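Robots and Everyday Work
Handout for week 3: Can a machine do the fiddly jobs yet?
Notes by Surachet Kaewmanee

Some of you asked for last week's notes to be less terse, so I've written these the way I talk. Sorry in advance. Read them before the seminar, and bring one chore you did with your own hands this week - any chore, as long as you can remember doing it.

Last time we finished on the washing-up, and the argument between Thanakorn Hemmin and the back row about whether a dishwasher counts as a robot. I said I'd come back to it. My answer is that it does the job by changing the job. You load it, you unload it, and in between it throws hot water at things that stay where they are. Most of the machines that work well at home are like that. The washing machine doesn't rub a collar between its knuckles the way my grandmother did, and it certainly doesn't pair the socks.

What we're after this week is the other sort of chore, where the machine has to go to the thing, take hold of it and put it somewhere exact. Sorting screws, changing a plug, putting a battery in the smoke alarm. On the shop floor we'd call most of this assembly, and people have been promising to automate all of it for as long as I've been teaching.

My favourite case is the inside of a desktop computer. I like it because plenty of us have done it on a kitchen table with one screwdriver and a bit of swearing, so we know what it feels like. The parts were also made to fit together, which ought to make life easy for a robot. There's a slot, there's a thing that goes in the slot. How hard can it be?
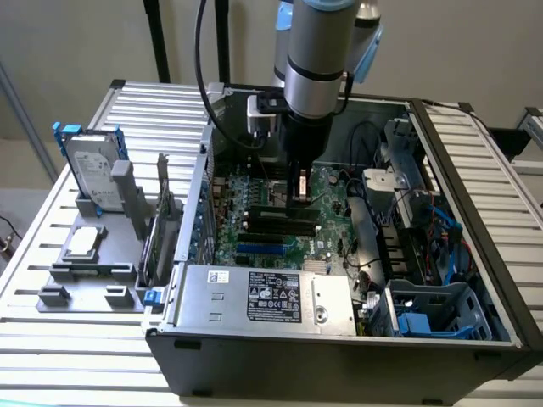
Think about fitting a stick of memory yourself. You hold it by the edges, you bring it down roughly over the slot, and then you stop using your eyes. You rock it a little until the notch finds its place, and you push harder than feels polite until it clicks. If it doesn't click you know straight away that something's off, and you know it through your thumbs. I've never met anyone who was taught this as a set of steps with measurements attached.

Now try writing those steps down for a machine. Where exactly is the slot? If the case has been put down a few millimetres from where it was yesterday, every number you saved is wrong. How hard should it push? Too soft and the part sits there looking fitted when it isn't. Too hard and you've cracked a board. And what should it do when the part goes in crooked - back off, wiggle, start again from scratch?

There are three ways people deal with this, and you'll want them for the essay.

Fix everything in place. Parts wait in a holder shaped for them, so the arm knows where each one is and which way up. This is the old factory answer and it's a good one. The cost is that somebody has to design the holder, and somebody has to fill it.

Let the machine look. A camera finds the slot and corrects the aim. Lovely until the gripper gets between the camera and the thing it's meant to be looking at, and in a narrow case that happens just when you need to see most.

Let the machine feel. Sensors at the wrist or in the fingers notice a push from the side, and the arm gives way a bit. This is closest to what your thumbs do, and I think it's where the interesting work is. It's also the hardest to get right, so expect to find it mixed with the first two. 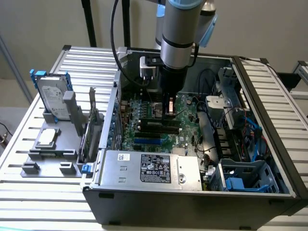

Cables deserve a paragraph of their own. A drive is stiff and keeps its shape. A cable is a different shape every time you let go of it, and it gets in the way of the job next to it too. If you want a quick test of whether someone's claims about home robots are serious, ask what happens when there's a cable involved, or a tea towel, or a carrier bag. It's the same problem in all of them.

So, can they do it yet? My view (argue with me on this, please) is yes for one careful step at a bench somebody has prepared, and no for "sort out my old computer, it's under the stairs". Between those two there's a lot of fetching, wiping, unplugging and deciding, and that's most of what a chore is.

For the seminar

Write out your chore as instructions for a machine that can't see or feel anything. Keep it under 30 lines. Then mark every line that would go wrong if the object had moved.

Pick one marked line and say which of the three approaches you'd use on it, and what it would cost in somebody's time.

Essay titles go up in July. If you want to write on cables, come and see me first, I've got a box of reading.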